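Packing Paper Gets a Second Life

If you ordered anything from the Rasden store this spring, you probably know our tan packing paper very well. It comes out of the box in big crackly wads, and most of us squash it into a ball and toss it without a thought. Well, we've been saving ours since April, and I am so pleased with how it's going!

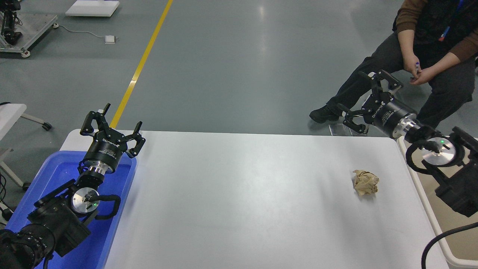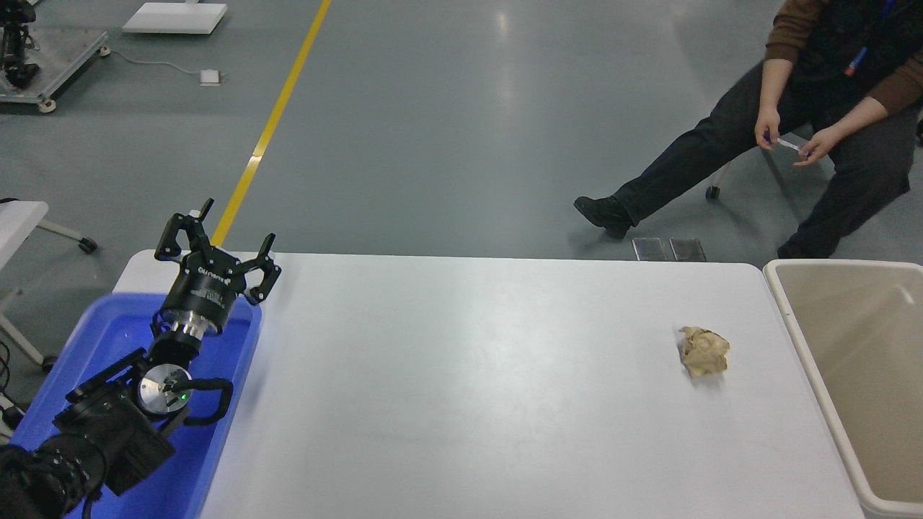 Crumpled paper on the white table.

The sorting rule is simple. If a sheet is clean and has no tape on it, flatten it with your hands and add it to the reuse pile, even if it's badly creased. Creases are great (they give the paper some spring, and it cushions mugs beautifully). Torn pieces go in with the paper recycling. Anything greasy or sticky goes in the trash, and please peel off the labels first if you're not sure which kind you have.

So far we've smoothed out and reused 3,712 sheets between Rasden and Poltcombe. That's a lot of crinkling! The Poltcombe packing room went through 80 of them in one afternoon on a single order of Ekalier bowls, and every bowl got there in one piece.

We'd love to have yours, too. Bring clean paper to either store any time we're open, in a bag or a box or just under your arm. Small balls are fine, you don't have to iron them (someone asked). Bring in 100 sheets and we'll give you a roll of the Ahmadpour cotton twine, the nice thick one, while we have it.

The next newsletter will have the gift wrap instructions I promised last time. You'll need 2 sheets of used paper, some string and a potato.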